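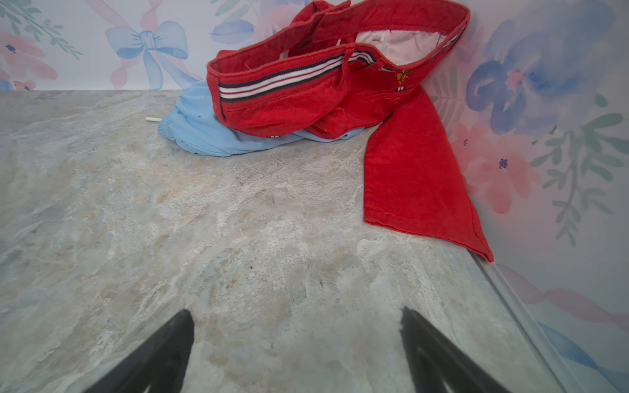 Red trousers and a light blue garment in the corner by the flowered wallpaper, Cletedgate.

Progress report to the Maldonado Fund, April
Trelell Clothes Library, Cletedgate
Prepared by I-hsuan Shek

Dear Leonardo,

Thank you again for your patience with the date of this one. You asked for a plain account of how the clothes library has been getting on since the winter, and I have tried to keep to that, although those of you who have had my reports before will know I do wander a bit.

First, the number you wanted. We have lent 807 pieces of clothing since the grant began, nearly all of it for children under five, and most of it in the sizes that get outgrown before the knees have had a chance to wear through. Trousers go fastest. We can never keep enough of them, and the soft sort with a ribbed or stretchy waist are asked for by name at the door (well, by colour, usually, and red is very popular!). Jumpers are slower, and we have more tiny cardigans than Cletedgate will ever need.

We now have 70 families signed up, and they come from both sides of the river, which pleases me a great deal. Several were sent to us by the health visitors and the rest seem to have heard from each other on the school run.

The sorting room

The front bedroom of the house has become the sorting room, and I am fond of it already. The floral wallpaper was there when we took the place on and everyone voted to keep it. The grey marble-patterned floor is easy to mop and shows up every stray thread. What we do not have yet is enough places to put things. Clothes get sorted on the floor and they do end up in heaps in the corners, and on a busy morning a pile that was meant for mending can very easily be taken for a pile that was meant for washing. We lost half a morning to exactly that in the last month.

You kindly agreed to 2 sets of shelves from Priltia under the furniture heading. One is up, against the long wall, and holds the baby sizes. The other was delivered with the wrong brackets and is still waiting in the hall. I have written to them twice and they have been very pleasant about it. Once it is up, the plan is a shelf for mending, a shelf for washing and a shelf for things ready to go out, with labels large enough to read with a toddler on your hip.

Mending

The mending evenings have been the nicest surprise of the spring. We have held nine of them, with tea, and people who told me they could not sew on a button are now taking up hems. Elastic is the thing we run short of. I have moved a little money across from printing to pay for it, as we discussed on the telephone, and it is shown in the accounts sheet under sundries.

Still to do

The second washing machine has not been bought. The plumber wants the pipe moved first and his quote was higher than we had allowed, so I am getting another. I would also like to go through the winter stock before it is packed away, checking cuffs and fastenings, and sweep the room out properly behind everything while the corners are clear.

If you would like to come and see us, mornings are best, any time after ten. Please bring any trousers you can lay hands on.

With warm thanks,
I-hsuan Shek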